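Filed under: Student Projects / Product Design / Year 2 Reports

Storage and Surface Finish in a Shared Workshop: Project Report

Submitted Mar 2, 2025

1. Background

The project was set by the workshop at Ronden, where second-year students share one store for hand tools, fixings and part-finished work. The old shelving was open on all sides and had been added to over several years. Small items went missing at the back of it and the shelves were hard to clean. Our group was asked to look at closed metal cabinets as a replacement, and to report on how easy they were to use and keep in order over one term.

We had a budget of £464 for fittings and materials. The cabinets themselves were not bought from this money. They were passed on by Turnard, a joinery firm which was clearing a unit, and were repainted before we got them. Corrigan, the local paint supplier, gave us a colour card but no paint.

2. Aims

We wanted to find out whether students put things back more often when each item had a fixed place. We also wanted to know whether a light, bright finish made it easier to see dirt and damage than the dark grey on the old shelving. A third aim, to test different handle heights, was dropped after the first fortnight as we did not have enough time.

3. Method

The store was used by 2 teaching groups. Before the change we kept a log sheet by the door and asked everyone to write down anything they could not find. We kept the same sheet going afterwards. We also checked the store ourselves at the end of each session and noted what had been left on the floor or on the bench.

For the surface finish we wiped down one face of each cabinet and left the facing side alone, then compared the two after 8 sessions. The sample panels were marked in pencil on the back so that we would not mix them up. One panel was dropped on the way to the store and was left out of the results.

4. Fixing things to the outside

We had planned to keep everything behind doors, but it became clear that the outer faces were useful as well. Items used many times in a session were slow to reach inside, and people left the doors open, which blocked the walkway. We began looking at what could be mounted on the panels themselves.
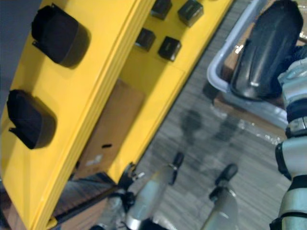 Spacing was the main thing we had to decide when planning the outside faces. Our first drawing filled the panels from edge to edge, and it was too crowded to get a hand in comfortably. Leaving bare panel between parts made a large difference. Two black cups one above the other on an outer face, with plenty of yellow around them, are easy to pick out, and the same goes for four small black blocks set in a rough two-by-two group on the recessed panel. Black on yellow was also the strongest contrast of the pairs we tried on the colour card. We used this as our rule for the remaining faces: dark fittings only, grouped by use, with a clear gap between one group and the next.

5. Results

The log sheet had fewer entries after the change. Most of the entries that remained were for drill bits and pencils, which are small and tend to end up in pockets. Larger tools were nearly always back in place by the end of the session. The group that used the store in the mornings did better than the afternoon group, but the afternoon group was bigger and had less time to pack up.

The gloss finish wiped clean with a damp cloth. On the unwiped faces, dust gathered along the seams and raised edges, and a soft brush was needed to get it out. Fingerprints showed more than we had expected. Scratches were easy to see on the yellow, so they were reported sooner and touched up.

Two things did not work. The paper labels we made came away within days, and the magnetic tray we bought from Ullance would not hold once it was loaded with fixings. We replaced the tray with a shallow bin inside the cabinet.

6. Costs

Most of the money went on brackets, hinges and a spare lock. We spent less than the budget and returned the rest. If the store had been fitted out with new cabinets, the lowest quote we received was a little over £2,000, and that did not include delivery.

7. Problems and further work

The log sheet relied on people filling it in. We think some missing items were never written down, both before and after the change, so the comparison should be read with care. We also changed the layout and the colour together, and cannot say how much of the result is due to each.

The next group could keep the layout and try engraved labels in place of paper ones. The handle height test still needs doing. The cabinets stay in the store until the end of June, when the workshop will decide whether to fit out the second bay in the same way.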